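4.2 Small objects on open-backed units

Of the 818 object positions recorded in the study, the ones on open-backed units were the hardest to code. On a shelf with a solid back panel, people treat the panel as a stop. Things are pushed back until they touch it, and the depth of the shelf decides most of the arrangement. When the panel is missing, the wall of the room does the same job in some homes and does nothing at all in others, depending on how far the unit stands from the wall and what the wall is made of.

We had 17 open-backed units in the sample. All were white or painted in a pale color, and all had at least one compartment through which the wall could be seen. The Umirell and Jurna units are sold without backs. The Drovik units come with a thin back that the owners had left off, and two of those owners told us they had done this on purpose, to keep the brick in view. The third had lost the nails.

Three things came up again and again in the interviews.

The first is the gap. Where a unit stands an inch or more off the wall, small items can fall behind it, and everyone who had lost something that way had changed how they used the shelf afterward. Picture frames were moved forward. Plants were moved to the middle of the board, where a pot could be turned without touching anything. One respondent had laid a wooden rod along the rear edge of every shelf and was pleased with it, though it made dusting slower.

The second is the background. A plain wall seen through a compartment was hardly mentioned. Brick was mentioned by nearly everyone who had it. Respondents said that small things got lost in front of it, and that they chose what to put there by color first and size second. White pots, pale flowers and anything with a clear outline were kept in the brick compartments. Dark items went elsewhere or were moved up to a shelf with a closed side. Red was disputed. Some people liked a red object near red brick and others moved it the same day they bought it.

The third is the question of what counts as put away. We asked each respondent to tidy one section of the unit as they normally would and to say when they were finished. In 69 of the 93 sessions the respondent went back to at least one object after saying so. Most often this was a picture frame — either turned a little, moved a hand's width, or laid down and stood up again. Books were touched less. A book that leaned was usually left leaning if it was alone in its compartment, and straightened if there were other books to straighten it against.

Frames need a separate note, as they gave us trouble in coding. A frame has a front and a back, and a unit that can be reached from one side only should make the front easy to define. In practice it did not. Desks built into the unit have a sitting position and a standing position, and a frame angled for one shows mostly its edge to the other. We first coded frames as "facing" or "turned away," and the two coders agreed poorly. The final scheme uses three values: upright with the picture side toward the room, upright with the backing toward the room, and flat. Flat frames were then split by whether anything lay on top of them. Güven Karakaya recoded all the frame positions with this scheme, and the earlier codes were dropped.

Plants were simpler. Real and artificial plants were placed in much the same way, with one difference: artificial plants were found farther from windows and higher up. No owner of an artificial plant rotated it during tidying. Pots were coded by the board they stood on and by whether they were in front of, beside or behind the nearest other object. "Behind" turned out to be rare on closed shelves and fairly common on deep desk surfaces, where the pot is pushed toward the wall and the working area is kept clear in front of it.

Units that combine a desk surface, cubbies and a door with glass were treated as one piece of furniture, even when the parts had been bought separately. Each compartment was given its own number, starting at the top left. Figure 4 shows a unit of this type. Compartments with no objects were numbered too, so that an item moved into an empty one could be traced. 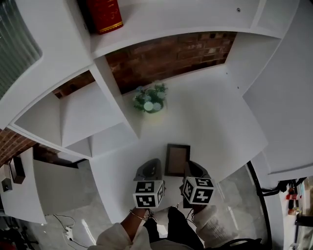
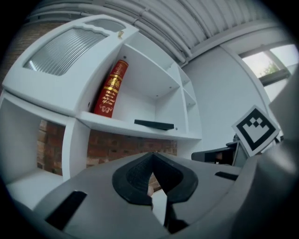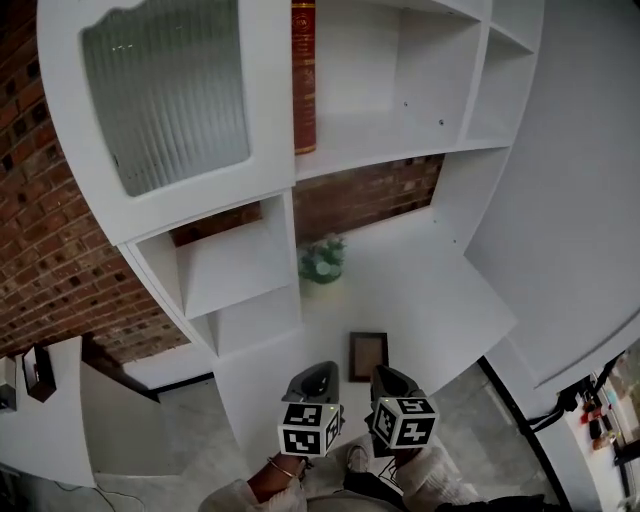 Marichka Zhuravel

Figure 4. A white unit with open-backed compartments against a brick wall. First: small frame standing with its tan backing visible, potted artificial plant on the same shelf. Second: tall red book with a gold-decorated spine, leaning slightly against the left side of its compartment, with a thin dark gray object lying beside it. Third: frame lying flat on the desk surface, potted plant near the gap at the back.

Under the final scheme, the frame in the third view is coded as flat with nothing on it. The book in the second view is coded as upright with a lean, and the dark gray object as flat, same compartment. Lean was recorded only as present or absent. We tried measuring the angle during the pilot at the Worku apartments and gave it up, as the readings changed with the height of the person taking them.

Screw holes in the side panels were noted where they could be seen. An open hole in a panel often means that a shelf can be added or has been taken out, and for adjustable units we asked the owner which it was.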